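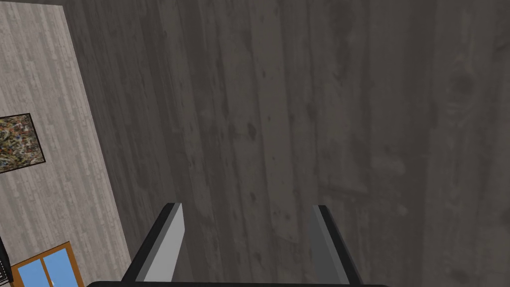
Attachment 1: gripper fingers open over gray planking, rendered view

Ticket: Birth years sorting wrong in the Lives of the Mathematicians index
Project: Wynne Biographical Library
Opened: Sep 9, 2026
Status: Resolved, one item left open

Hello all, and thank you for picking this up so quickly! I look after the mathematicians' section, which we transcribed from the old Gustlow dictionary, and something has gone sideways in the chronological index. Anyone whose birth is given as "baptized in November" with no day lands at the very top of the list, ahead of the ancient Greeks. It's rather funny to see a country geometer sitting above Euclid, but our readers have started writing in.

The section holds 1,826 lives, and I had gone through 300 of them by hand before it dawned on me that I should ask for help. I did try rebuilding the index twice, and I cleared my browser as well (I always do that first, whether it makes sense or not).

Reply from Zemard support
Thanks for the careful write-up. The importer reads a date with no day as blank, and blanks sort first. Could you open one of the affected lives and tell us what is in the "Born, as printed" field?

Reply from the section editor
Happy to. It says "bapt. Nov. 1698" — exactly as the dictionary has it, period and all. I would hate to lose that wording, so please don't let the fix tidy it up.

Reply from Zemard support
No worry there, the printed wording stays put. We added a separate sort date that falls back to the month, then to the year. Please rebuild the index once more and look at the first 20 names.

Reply from the section editor
Rebuilt, and the Greeks are back where they belong! I checked the first 20 and then kept going to 400, mostly for the pleasure of it. One life is still out of place: the professor at Dandard, whose entry gives only "born toward the end of the century." I've left his sort date empty for now. Could you keep the ticket open for him until I've looked at the second edition?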